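Day whatever of sorting the wardrobe. The wardrobe is winning, and all it had to do was stand there. 1/9

The plan, as agreed with my sister-in-law Hermine over the phone: everything out, everything folded, half of it gone by teatime. Teatime was a while ago. 2/9

Found out I own jeans the way other people own teaspoons. They all went into one pile and the pile has been leaning ever since. 3/9

Every pair is "the comfy pair". I tried them on to settle it. One of them is a liar. 4/9

Hermine swears by rolling. I tried rolling. You get a drawer of denim sausages and have to unroll the lot to find the one you want. Back to folding. 5/9

Jumpers and tops are done, stacked up by the window, and nobody is allowed to take one from the bottom until Easter. 6/9

The green printed thing is on its third reprieve. I don't wear it. I don't like it. Every January I hold it up, say "hmm" and put it back down. 7/9

Now on to joggers, which I'd been putting off. Do you fold them in half lengthways first, or bring the cuffs up to the waist? Hermine says lengthways. Valentin says "in the drawer", and has been sent to make the tea. 8/9

The rattan mat is staying on the bed for this bit, as it's the only flat thing left up here. Grey pair first, legs out straight, pockets tucked in, then we'll see who's right about the cuffs. 9/9

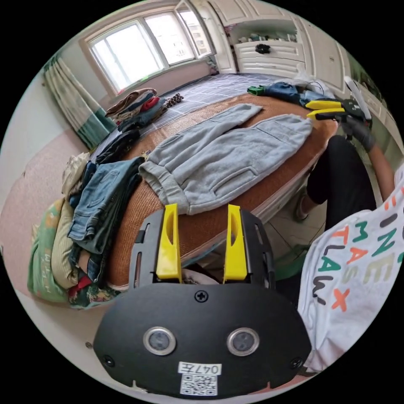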